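Posting a few notes on the diary study before I forget the details. Short version: we asked older workers to write down how they felt at the end of each shift, and the timing of the prompt mattered more than we had planned for.

We had 170 people sign up through two employers, Heitmann and Berkholm. Everyone was over 55. They filled in a short mood form and one open question for 11 working days.

Half got the prompt at the end of the shift. The other half got it at 8 in the evening, at home. Same wording, same scale.

The end-of-shift group reported more irritation. The evening group reported less irritation and more tiredness. Mayu Kudo ran the models three ways and the gap stayed.

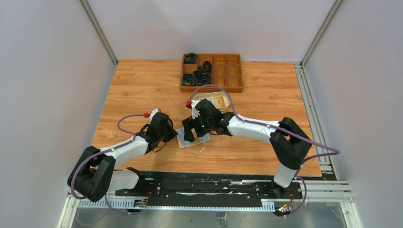

My first guess was that people cool off by evening. Marlene Nolte thinks they have talked to someone by then, usually a spouse, and the talking changes what they write. We did not ask who they had talked to. We should have.

The open answers help a little. In 69 of the evening entries the person mentions telling somebody about the day. In the end-of-shift entries that hardly comes up.

One problem: 19 people stopped answering before day four. Most were in the evening group. If the most annoyed people are the ones who quit, that alone could explain part of the gap. Cường Đào is checking their early entries now.

Someone asked if we measured holding feelings back. Yes, with four items. People who scored high on it wrote shorter answers at both times of day. Their mood ratings looked like everyone else's.

The four items were written for students and some read oddly to a person who has worked in a warehouse for 30 years. Britta Kohlhase is rewording two of them for the next round.

Next round starts in April with a third group that gets both prompts. If you have used two prompts a day with this age group, tell me how many people you lost.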